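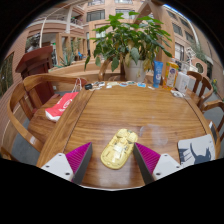 So I finally finished my 1,000-piece puzzle, and it only took me from February to June. Soledad gave it to me for my birthday, a harbor at dusk, which sounds lovely until you open the box and see that it's all the same blue. Sky blue, water blue, blue boats with blue shadows. I nearly cried!

My plan was edges first, like my mother taught me. That went fine for one evening. Then I hit the sky and did 17 pieces in a whole weekend (yes, I was also watching TV, but still). Volkan says you should sort by shape instead of color, and I hate to admit it, but he's right. I got out every muffin tin we own and put the two-knob pieces in one and the weird wiggly ones in another, and suddenly things were moving.

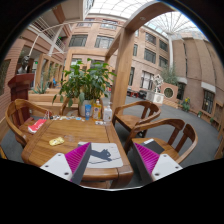
The cat mat on the corner of the table.

I also learned that I can't puzzle in the morning. I get greedy and start forcing pieces, and then I find the mistake three days later and have to pull half a boat apart. After 9 p.m. with tea is my time. Ilgın came over for the last stretch and we stayed up way too late, arguing over who would get to put in the final piece. She did. I'm still a little sore about it.

Now it's under the bed on a sheet of cardboard, as I can't bring myself to break it up yet. Seija has offered to lend me her next one, a big market square with 2,713 tiny pieces of fruit and awning, or so it feels from the box. I said yes before I'd even looked at the size of it. Does anybody have a spare muffin tin?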